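Why Did the Robot Let Go?

I fix robots at a workshop in Udport, and I get asked all the time if robots ever mess up. Oh boy, do they! I want to tell you about one that kept dropping things, and how long it took me to figure out why (way too long).

The robot is called Podoseck. It's a tidying robot, so its whole job is picking stuff up and putting it where it belongs. One June it started doing something weird. It would reach down, grab a paper cup, lift it up nicely, swing toward the bin and then... plop. Cup on the floor. Then it would stop dead, like somebody playing freeze tag.

So what would you check first?

I checked the fingers. A robot's fingers are called a gripper, and if a gripper gets dusty it can be slippery, the same way your socks are slippery on a kitchen floor. I cleaned it. Plop, went the cup.

Then I thought maybe the program was wrong. A program is the list of steps a robot follows. I read through it twice with a big mug of cocoa and it looked fine to me. Plop.

Time to watch very, very closely. I had Podoseck pick up the same cup 70 times. It dropped the cup 7 times, and every single one of those drops came when the wrist was twisted far over to one side. Never when it was straight! That was my big clue.

Try this with me. Hold one arm out in front of you and turn your hand so your palm faces up, then down, then keep going as far as it wants to go. Feel the skin pull a bit on your wrist? A robot doesn't have skin, but lots of robots have a cable there. The cable carries electricity and it also carries messages. Some messages go out to the hand ("close your fingers!") and some come back ("okay, I'm holding it!").

Podoseck's cable had been tied down too tight. When the wrist twisted far enough, the cable tugged on its plug, and the plug wiggled loose for a tiny moment. The messages stopped. It's like a phone call where the other person goes "Hello? Hello? Are you there?" except the other person is a hand holding your cup.

You might be wondering why it froze after that. Well, that part was the robot doing the right thing! When an arm loses touch with its hand, it doesn't know what the hand is up to, so it's built to stop moving. We call that a safety stop. I'd much rather have a frozen robot than one that keeps swinging around when it can't tell what it's holding. The dropping was the fault. A paper cup is no big deal, but think about a heavy wrench, or something sharp.

The fix was kind of boring, I'm sorry to say. I turned the power off, cut the tight tie, put in a longer cable and tied it again with plenty of room. Then I ran the test almost 250 times, which took all afternoon, and Podoseck hung on to that cup every time. I may have done a little dance.

If you ever see a robot stop in the middle of a job, please don't reach in to help it. I know it's tempting! It looks asleep, but it might start again as soon as the messages come back. Stand back and get a grown-up who knows how to switch it off. I do the same thing at work, and I've been at this for years: power off first, then hands in.

Cables need extra length for the same reason your sleeves do, so you can bend and reach without anything pulling. Engineers call the extra bit slack. Find the thick black cable plugged into the side of the wrist on the robot arm in the picture, and follow it with your finger. It swings out to the left, drops down and then bends back toward the arm, and that big floppy curve is slack. The fingers have hold of a long thin rod, and there's a box full of trash close by with a blue dustpan next to it. Now try drawing your own robot arm doing a cleanup job, and give it a cable with lots of room to twist! 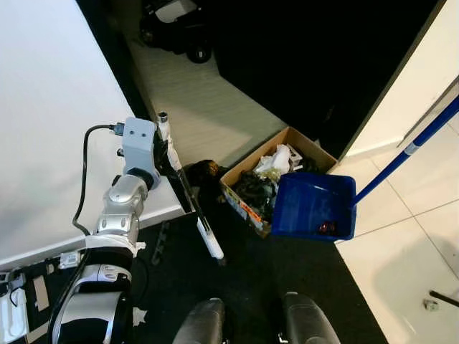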